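Home | Diary | Recipes | Garden | Links | Contact

Print this page | E-mail this to a friend

September, 11:40 at night

I finally took the bed apart! I've been saying I would do it since we got back from the lake, and every night I crawled in and told myself tomorrow. Well, tomorrow came, the top sheet is in the machine, the comforter is over the shower rod (it's too big for the dryer, we learned that the expensive way), and I've had a whole day of looking at my bedroom like it belonged to somebody else.

The fitted sheet is the beige-gray one, or gray-beige, Hongmei calls it "oatmeal" and I refuse. It was supposed to be wrinkle-free. Ha. I paid 48 dollars for the set at Pelto and it has never once looked smooth, not even straight out of the package, and I have tried the trick with the damp washcloth and the trick with the tennis balls. I pull one corner tight and the opposite one lets go. At this point I think it's just the personality of the sheet.

What gets me is how fast a bare bed fills up. You take off the pillows and it's this huge flat surface and everybody who walks by puts something down on it. Phones, the charger, the game controller, bits of metal that could be anything. I do it too, I'm the worst of all. The bed is the biggest table in the apartment.
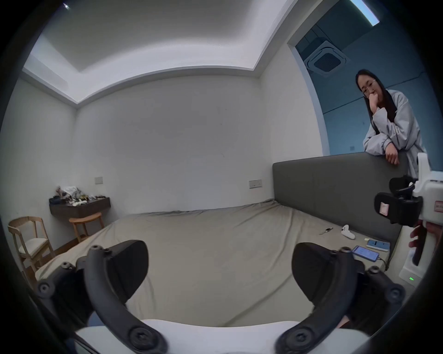

So the new rule, starting tonight, is that the controller lives in the basket by the TV and phones charge on the dresser. Dehua laughed at me when I announced it. He gives it 6 days. I give it four, but I didn't tell him that.

The headboard I still love, though. Dark gray, tall, those long upright panels, and it's exactly the right height to lean your arms on from behind if you want to stand around and chat while somebody else does the work (you know who you are). It was 599 at Janby, on sale, and Roy Holroyd helped us get it up the stairs and wouldn't take anything but a sandwich. I went over it with the brush attachment this afternoon and then did the seams with an old toothbrush. The amount of fluff in there! I was a little ashamed and also very satisfied.

Things I meant to do and didn't: flip the mattress, wash the curtains, call Ryszard back about the shelf. The shelf can wait. Ryszard can too, he left me a message so long it cut itself off.

Dinner was eggs and the last of the tomatoes. Then I put the clean pillowcases on, the blue ones, and they don't match the oatmeal (fine, OATMEAL) at all, and I like it. The comforter is still damp at one corner so tonight it's the plaid blanket and socks.

Washer just beeped. I'm going to pretend I didn't hear it until I finish my tea.

Print this page | E-mail this to a friend

Recent entries
The comforter versus the dryer
Back from the lake, sand in everything
Roy and the sandwich
Three tomatoes left
Curtains, a complaint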